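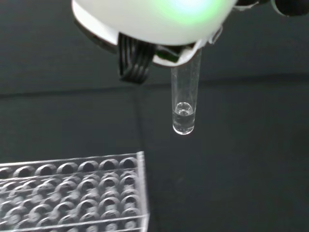
What are the tenants of the Vasylenko building in Ciltville asking for? They want the new owner, Mundex, to take back a rent increase of $275 a month and to put the old lease terms in writing.

Filed under: Housing, Labor, Street Level

Search this site Go

The woman I met in the laundry room has lived in Ciltville for most of her adult life and has been on rent strike since March. She asked me to leave her name out. Her landlord knows perfectly well who she is, she said, but her mother reads the internet.

"I was never political," she told me, folding a fitted sheet with more success than I have ever had. "I voted. I complained about the bus. Then I got a letter with a smiling key on it."

The key is the Mundex logo. The letter, which she keeps in a freezer bag, thanks residents for being part of an exciting transition and gets around to the money on page two. Of the 104 apartments in the building, 73 are now withholding rent and paying it into an escrow account instead.

"No, wait, 71," she said. "Two of them moved in together. So the strike has a romance in it, if you need that for your article."

I asked how people with day jobs had pulled this off. She said they held seven meetings, and the first four were about parking. "You have to let them get the parking out. There's a man on the third floor who has been waiting years to talk about that ramp."
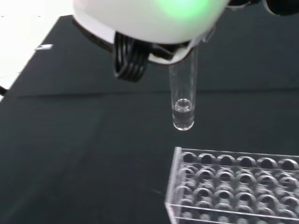
Can tenants be evicted for joining a rent strike? They can be taken to court for nonpayment, and the escrow account is there so they can show a judge that the money exists.

She has had one court notice so far. It had the wrong apartment number on it, and she returned it with a correction in red pen, a habit left over from 12 years of teaching middle school. She quit when the district froze pay and now does billing for Plerkico, a dental supply outfit, where she earns a little more and gets yelled at by adults.

"My rent was going to be more than half my check. I did the math three times. I kept thinking I'd forgotten to carry something."

The city council has scheduled a hearing, then rescheduled it, then moved it to a smaller room. The petition has 373 signatures, a lot of them from people in other buildings that Mundex doesn't own yet. She leaned on the "yet."

Mundex answered my questions with a statement saying it values dialogue. I wrote back asking when the dialogue would be, and got the same statement again, this time as a PDF.

Does she think they'll win? She looked at the dryer, which had nine minutes left and had been saying so for a while.

"I think they figured we'd get tired," she said. "And we are tired. We were tired before they bought the place." Then she asked if I had any quarters.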